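Section 4. Recording your first set of examples

By now your Stomoven grippers are charged and paired, so on to the fun part! Everything the Rolard trainer learns about picking things up, it learns from you, and a good first set takes one relaxed afternoon.

1. Open the recorder and choose New Set. Give it a plain name you'll recognize later, such as "box unpacking."
2. Hold both grippers open and still for 5 seconds until the status light stops blinking.
3. Press Start, do the task once from beginning to end, and press Stop.
4. Put the items back in a different order and go again. Aim for 10 takes before you look at any of them.

Note: Takes made with software older than April 26, 2021 must be converted first. See Section 7. 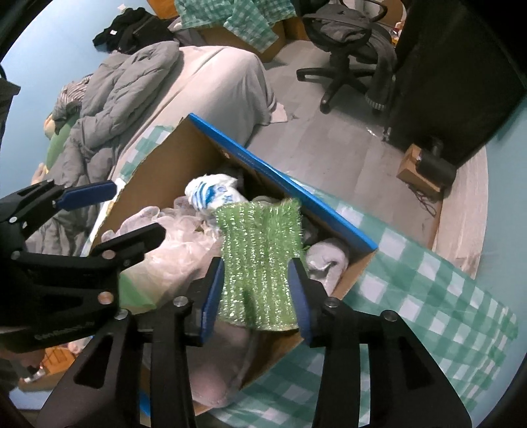

Grip quality matters more than speed, especially with soft things. Squeeze the trigger slowly and let both pads meet the item before you lift. A sparkly scrubbing cloth held by its two side edges, one blue pad on each, makes a great early example – the trainer gets a clear look at the grip, and there's plenty of other soft stuff in the box to try next. Towels, plastic bags and crumpled fabric all behave differently, and you want that variety.

Caution: Keep fingertips and loose sleeves away from the pads while the fingers are closing.

5. Play back your takes and mark each one Keep or Drop. A fumble followed by a good recovery is a Keep! Tomás Egan, who wrote the recovery module, would happily take a whole set of them.
6. Check the coverage score. At 73 you can start a trial run; at 91 or higher you can move straight on to Section 5.

If the score won't budge, change the room before you change the task. Try another lamp, or move the box to a different spot.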